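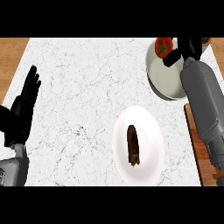 Natnael thinks we're coding the Sunday shows all wrong, and he told me so before I'd even opened the spreadsheet: a host reading out a critic's tweet isn't criticism, it's just a host reading a tweet, and we've been scoring it as if the host meant it.

Aug 15, 2021. OK, so he has a point (ugh). I went back through the Trormont mayor clips, the ones from the week she let her police chief go, and a lot of what we'd marked "hostile" is the anchor quoting somebody else and then moving right along to the panel. Theresia and I had both marked it that way, so our agreement looked great. We agreed on the wrong thing!

What I did today: pulled 56 segments out of the 613 and recoded them with a separate column for who's talking. Host's own words, host quoting, guest, clip. It's slow. The guest who interrupts himself to quote the mayor quoting the chief got a question mark and I went to get coffee.

Still don't know what to do with sarcasm. Theresia wants a flag for it, Raghavendra wants it left out entirely because the May coders never had one and then we can't compare. I lean toward the flag, but I'm not the one who has to redo May.

Pandia crashed twice on the long panel discussion, both times when I scrubbed backward with captions on. Turn captions off first. Backup is on the Wallner drive, folder "recode_2", please don't rename it again.

Tomorrow: second pass on the same segments by Theresia without looking at my column, then ask Natnael how he'd score a raised eyebrow.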